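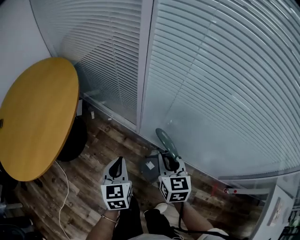
Caring for the Zulteo hand-held grippers between sessions

Rhys Costigan, Zandmont workshop
Last change: 2023-03-28

These notes are for the pair of grippers we use for recording. You need a 5 mm soft brush, a dry cloth and the small screwdriver from the kit.

1. Unplug the cable before you touch the fingers. Lay it away from the place where you walk.

2. Look at the marker cubes, one on each gripper. The black and white squares must be clean, with no lifted corners. Wipe them with the dry cloth only – alcohol takes off the print.

3. Open and close each gripper slowly by hand. If you feel a hard point, stop and clean the joint with the brush. 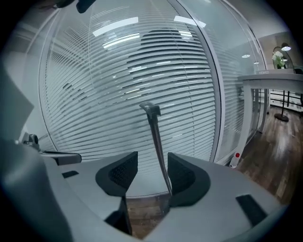
4. Check the finger pads and then the lens. Brush along the ribs of the pads, from the base to the rim. For the lens, hold the gripper up in a room with straight lines in it. Window blinds are very good, and they should bend in smooth arcs as you see with ours. A wave or a gray spot in one arc means a fingerprint on the glass. Ceiling lights that reflect in a partition should also keep a clear edge.

5. Plug in again and record 48 seconds of slow movement. Write the result in the Zendarside log.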